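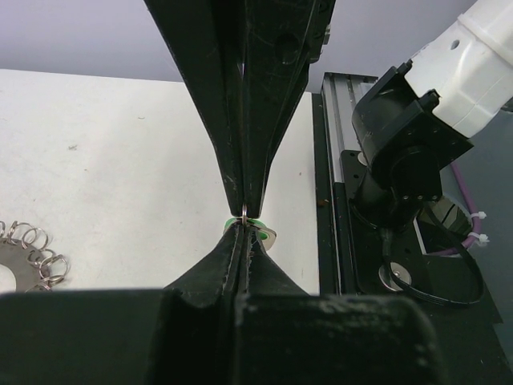

Rikent met la Yen sur la route : réservations ouvertes en janvier

Gronham, le jeudi 23 décembre 2021

Bonjour à toutes et à tous ! Je m'appelle Edileuza Portela, je dirige Rikent, et d'habitude ce n'est pas moi qui écris les communiqués. Mais pour la Yen, j'ai demandé à tenir le clavier, parce que cette petite voiture, j'en parle à mes proches depuis tellement longtemps qu'ils n'en peuvent plus.

La Yen est une citadine électrique à trois portes, courte, haute, un peu carrée (j'assume complètement), avec quatre vraies places et un coffre dans lequel on peut mettre une poussette sans la démonter. Elle sera assemblée dans notre atelier de Gronham. Côté dimensions, on s'arrête à 2 720 mm de long - oui, moins de trois mètres, j'ai vérifié le mètre ruban moi-même !

À l'intérieur, nous avons gardé des boutons. Des gros, pour le chauffage, le dégivrage et le volume, qu'on trouve avec des gants. L'écran est petit et placé haut, et le conducteur peut l'éteindre quand il en a assez. La banquette arrière se rabat en deux parties et les tapis se lavent au jet, ce que mon chien apprécie plus que moi.

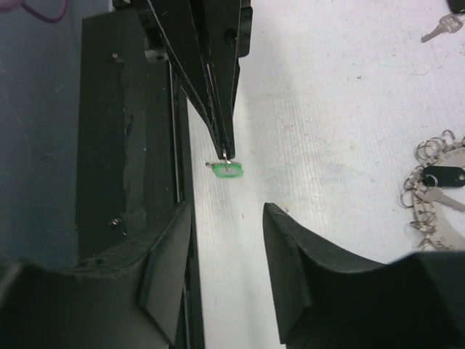 Dernière modification de la page : jeudi 23 décembre 2021

Passons aux questions d'argent, on me les pose tous les jours. La première série comptera jusqu'à 3 000 voitures, pas une de plus avant que nous ayons eu les retours des premiers clients. La location longue durée est confiée à Trusterent, avec qui nous travaillons déjà sur nos utilitaires, et l'entretien courant est compris dans le loyer. Les tarifs seront publiés à l'ouverture des réservations, en janvier. Je sais, c'est agaçant, mais je préfère vous donner un prix définitif.

Sept teintes au catalogue, dont un jaune moutarde que Mathis Mallet, notre responsable du style, a défendu bec et ongles pendant des mois. « Les gens disent qu'ils veulent du gris, puis ils montent dans la jaune », m'a-t-il répété à chaque réunion. J'ai fini par céder, et j'ai commandé la mienne dans cette couleur !

Les essais pour la presse se feront à Gronham, sur route ouverte, avec une boucle en ville et une autre un peu plus vallonnée. Prévoyez une demi-journée, et un manteau - le parking de l'atelier est en plein vent. Les demandes d'inscription et de visuels sont à adresser au service de presse de Rikent, en précisant le nom de votre média et vos disponibilités pour janvier.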